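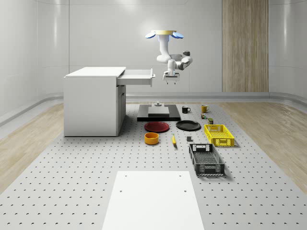 ABOUT US

Who we are

Anow is a small independent organization that works with communities after violent conflict. We collect testimony, we train local mediators, and we prepare teaching material for schools in places where neighbors must live next to each other again. Our main office is in Cuesta, and we have a second, smaller office in Rullby, where the archive is kept.

We are not part of any government and we do not belong to a political party or a church. We have 12 employees, and 26 trained interviewers who work with us when a project needs them. Between us we speak 10 languages. For the languages we do not speak, we pay interpreters from the same region, and we ask the community first if the interpreter is acceptable for them.

How we started

The organization began as a reading group. Its members had studied history and law, and several had grown up in families where the war was never spoken about at the table. We met in the evenings and read court records, village histories and old newspapers. After some time we noticed that the records said much about commanders and very little about the people who had hidden a neighbor, or had refused to, or had lost their land and come back to find another family in the house.

So we began to record these people. The first interviews were made with a borrowed recorder and are difficult to hear, but we have kept all of them. They are now part of the Wivum collection, named after the valley where the first speakers lived.

What we do

Testimony. Our interviewers visit a person at least two times. The first visit is only for getting to know each other and for explaining what will happen with the recording. The person decides if the name is used, if the voice is changed, and for how many years the recording stays closed. A decision can be changed later, and we do not ask for a reason.

Mediation. In many places the hardest quarrels are small ones: a well, a path between two fields, a grave that was moved. We train local people to lead conversations about such matters. The course takes 6 months, with practice in the home district between the meetings. We do not send our own staff to lead the conversations, also when we are asked to do it.

Schools. We write short reading books for pupils from the age of fourteen. Each book has letters, maps and parts of testimonies from more than one side, with questions for discussion. Teachers get a guide and a day of preparation. Some teachers have told us that they lost family members themselves and find the lessons heavy, and for them we have a phone line during school hours.
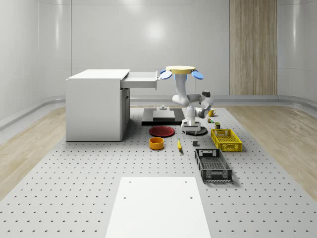
How we think about our work

We do not use the word reconciliation very often. It is a good word, but many people we meet have heard it in too many speeches. A widow in the Wivum valley told our interviewer that she was ready to share a bus with the man across the road, and that this was enough for now. We try to respect this kind of answer.

We are also careful with group names. In the places where we work, such names have been written on identity papers, and people have been killed for what was written. In our texts we use the name that a person uses for himself or herself. If somebody does not want to be called by any group name, we leave it out.

We have made mistakes. In an early school book we printed a map with village names from only one language. Parents in two districts complained, and they were right. The book was withdrawn and printed again with both names, and since then each map is read by people from every community shown on it before it goes to the printer.

How we are paid

Our income comes from foundations, from the sale of school books, and from private gifts. We do not take money from a party to a conflict or from companies that sell weapons. The yearly accounts are sent to anyone who asks for them - please write to the Cuesta office and say if you want them on paper.

Visiting the archive

The reading room in Rullby is open for researchers, students and families of the speakers. Families do not need to give a reason for their visit and they do not pay. Researchers should write in advance and tell us which recordings they wish to hear, because closed recordings must be checked one by one. Copying is not allowed in the reading room, but you can take notes by hand or on your own computer.

Next training course

The next course for mediators begins in September. Applications are accepted in any language our staff can read, and handwritten letters are welcome. Travel and meals are paid by us.

Page last updated March 18, 2026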